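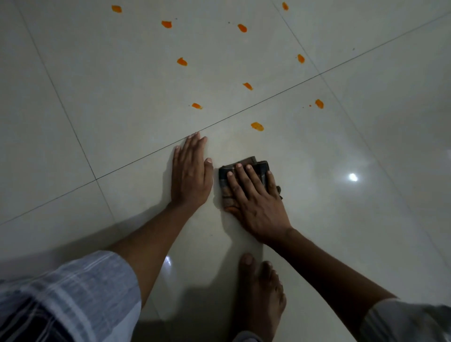

Teaching a robot to wipe the floor, first week

In August I started small paid work for a project with the name Demora. They want that a robot learns housework from people, so people at home do the housework and record it from the height of their own eyes. My task is number 1614 in their list: "clean spilled sauce from hard floor, by hand, with cloth". I thought it would be the easiest money of my life.

The instruction is one page. You put orange sauce on the tiles in separate spots, you go down to the floor, and you wipe the spots one after another. Both hands must stay where they can be seen. The right hand presses on the cloth and the left one lies flat on the floor beside it. I asked why the left hand is so important. The answer was that the robot must also learn how a person keeps the balance while pushing, and this I had never thought about in my life.

My first recordings were refused, all of them. I was wiping too fast, in big circles, as my mother taught me. For the robot you must go slowly, finish one spot and then move to the next. After one evening of this my knees were very angry with me. Now I squat, with my feet on the tiles, and it is a little better.

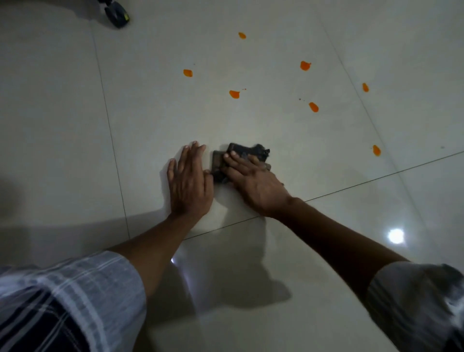 What I would do differently

I would choose a thicker cloth from the beginning. A thin one slides away from the fingers, and then you must correct it, and the correction is also recorded. I would also practise the movement some times without any sauce.

The project needs 700 good recordings of this one task, from all of us together. A woman on the Demora forum asked if the robot will also learn to wash the cloth afterwards. For the moment this is a different task, number 3529, and it is still open. I think I will take it, because at the sink I can stand.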